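A few posts on moving our image pipeline from plain C++ threads to OpenCL. I do this for a small team and we finished the last piece in May. Most of it is dull, but I'd have liked to read it before starting.

1/

The job: take large greyscale scans, flatten the background, run a median filter, find edges, write out a list of outlines. The old code ran on all the CPU cores and took 83 ms a scan on the machine we ship with. Fine for years, then the scans got bigger.

2/

We call the pipeline Trusis internally. The bit that loads scans and hands them round is Umali. Neither is public, so don't go looking. Everything below is about the general approach.

3/

First mistake was porting the median filter first. It looked like the obvious candidate as it used the most CPU time. But it sits in the middle of the pipeline, so every scan went to the card, got filtered, and came straight back again. The copying ate the gain and the whole run was slower than before.

4/

Jennylyn Quiambao had said this would happen. I had written it down in the notes from that call and then ignored it. If you only port one stage, port the first or the last.

5/

So I started again from the front. Background flattening is a simple kernel, one work item per pixel, no sharing between neighbours. It took an afternoon. Then the filter, then the edges. The data now goes up once and comes down once.

6/

Work group size. I left it as NULL to begin with and let the driver choose. On one card that was good. On another the driver picked something very thin and the edge kernel crawled. Set it yourself, and make it a setting you can change without a rebuild.

7/

If you set it yourself, your global size has to divide evenly by it unless you're on a version and a device that allow otherwise. We round the global size up and put a bounds check at the top of each kernel. I forgot the check in one of them and spent a day on a corrupted bottom row.

8/

Local memory helped the median filter a lot. Each group loads its tile plus a border of 3 pixels, then there's a barrier, then everyone reads from the tile. The border code is ugly and I have stopped trying to make it nice.

9/

About that barrier. Every work item in the group has to reach it. I had the bounds check from post 7 returning early, above the barrier, and on my own card it worked anyway. On Themis Zervas's laptop it hung. Do the check, but keep the item alive until after the barrier and only skip the write.

10/

Error codes. Check every single one. We have a small macro that prints the file, line and code. Before that I was reading results out of a buffer that had never been created, and they looked almost believable because the host memory still held the previous scan.

11/

Build logs too. When clBuildProgram fails, ask for the log straight away and print it. Print it when the build succeeds as well, as some compilers put useful warnings there. Ours warned about a double constant in a float expression that I'd never have spotted.

12/

On that: write 0.5f, not 0.5. Some devices have slow doubles and some have none at all. Erlinda Belmonte went through all the kernels for us and found 4 of these. Fixing them made no difference on the big card and a clear one on the small one.

13/

Timing. Wall clock around the enqueue call tells you nothing, as the call returns before the work is done. Turn on profiling for the queue and read the start and end times from the events. Then also time the whole thing from outside, because users sit through the copies too.

14/

The first run is always slow. The kernels get compiled, buffers get set up, the card wakes up. We throw away the first few runs when measuring. For the real program we cache the built binaries on disk, keyed on device name and driver version. Leave out the driver version and you will get odd failures after an update.

15/

Floating point results don't match the CPU version exactly. We had tests comparing outlines point by point and they all went red. Jonalyn Estrella rewrote them to allow a small tolerance, and kept one strict test that runs on integer input only. That strict test has caught two real bugs.

16/

Keep the CPU path. We nearly deleted ours. Some customers run in a virtual machine with no card passed through, and for them it's the only thing that works. It is also what I compare against when I don't trust a result.

17/

Pinned memory for the transfers: worth it for us, but only once we reused the same buffers for every scan. Allocating it each time is expensive. Umali now keeps a small pool and hands them out in turn.

18/

I tried two queues to overlap copying with computing. It works on one vendor's driver and does nothing on the other, as far as I can tell from the event times. It's in the code behind a flag, off by default. If anyone knows how to find out in advance which you'll get, please tell me.

19/

Amado Agbayani asked if we'd looked at a wrapper library. Yes – we tried one called Nundov for the first prototype. Pleasant to write with, but it hid the events and I needed those. We ended up with the plain C API and a thin layer of our own, called Prondum.

20/

End result: up to 60 per cent off the total time per scan, depending on the card. The small laptop chips gain much less. Most of that came from keeping the data on the card between stages and very little from clever kernels.

21/

Still to do: writing the outlines is on the CPU and is now the slowest stage. It's a variable-length result, so it needs a prefix sum to work out where each item writes. I have a version that gives correct output on small scans and wrong output on large ones. Will post again when I know why.

22/

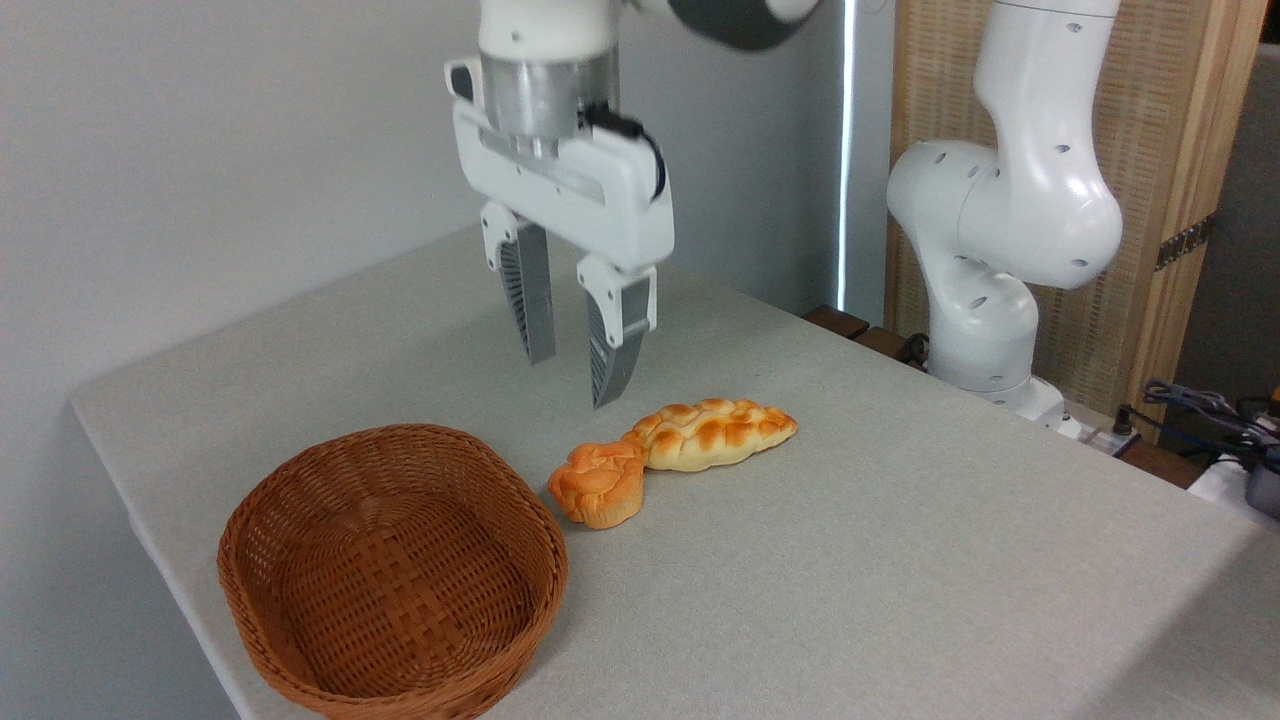
Replies are open if you've done the prefix sum part on mixed hardware. I'm mainly after how you split it when the scan doesn't fit in one work group.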